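From: Torquil Munro
To: gripper-users list
Subject: Re: [gripper-users] Parallel fingers for small blocks, Lomovik or Wenditz?

On a February thread, Laing wrote:

> We have a budget for one gripper this year and it has to do block
> stacking, pick and place on a flat surface, and some pen work. The
> choice is down to the Lomovik two-finger and the Wenditz one. The
> Lomovik costs more and has the longer stroke. Has anyone run both on
> the same arm with the same controller? I don't trust the numbers on
> the data sheets because they are all measured on steel pins.
>
> Also, do you get anything useful from a wrist camera when you
> already have a fixed one? Our fixed camera loses sight of the
> blocks when the arm leans over the table.

We have run both, on the same arm and the same controller, so I can answer most of this. I have nothing to say about pen work. We haven't tried it with either one.

The setup was wooden cubes on a whiteboard laid flat on the table. We like the whiteboard because you can draw your target on it and wipe it off when you change the task. It has two drawbacks. It is shiny, and it moves if a finger catches the frame. Check it against a fixed point before each session. Ours had crept by 5 mm at one stage and we lost most of a morning to it, blaming the calibration.

Between the two grippers we logged 2,361 placements. I split them into first block down and second block on top, because those turned out to be very different jobs.

First block down: no real difference. Both grippers put the cube inside a hand-drawn outline nearly every time. If that is all you need, buy the cheaper one.

Second block on top: the Lomovik was better. The Wenditz fingers don't let go at quite the same moment, and the top block gets a small twist as they open. Most of the time it stays up with the edges out of line. Slowing the last part of the opening move helped a lot. We set it to 45 percent of the default speed and left it there. Going slower than that made the cycle longer and did nothing for the stack.

The Lomovik has its own problem. The fingers are wide, and if you have a second stack close by you will knock it over on the way out. The longer stroke makes this worse unless you limit how far it opens. There is a setting for that in the controller, but it goes back to full stroke after a power cycle. Put it in your startup script.

Fingertips matter more than either maker admits. The stock pads on both are hard and slide on painted or varnished wood. We changed to soft pads from Doralham and saw fewer drops on both grippers. Change the pads before you start comparing anything, or you will be comparing pads.

On the cameras, I would keep both. The fixed one is what we use to decide whether a placement counts, since it doesn't move and the outline is always the same shape in it. The wrist one is better for the approach. Two things to watch with it. Overhead lights give you white patches on a whiteboard, and they move as the arm moves, so don't let your detector treat them as an edge. And the outline changes shape with the viewing angle, so do the in-or-out check from the fixed camera only. We tried doing it from the wrist and got answers that changed with the pose.

If your fixed camera is losing the blocks, try mounting it higher or moving it to the other side from the arm before you spend money. We moved ours 2 times before settling.

Fixed camera first, then the wrist camera:

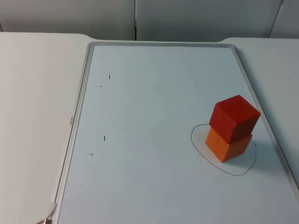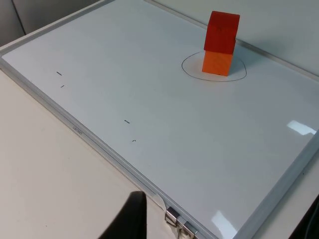
Doralham Technical College, Department of Automation, Handling Lab

You can see the offset between the red block and the orange one in both. I count a stack like that as a pass, provided the lower cube is in the outline. Others on this list may be stricter, so say which rule you use if you post numbers.

The small pen marks on the left half of the board are easy to miss from either camera. If you want marks that software can find by itself, use something bigger or print proper markers.

I can send the log as a plain table with one row per placement: gripper, pads, opening speed, first or second block, pass or fail. The controller settings are in a separate file. Write to me off list and say which arm you have, as the startup script needs a small change for some of them.

Torquil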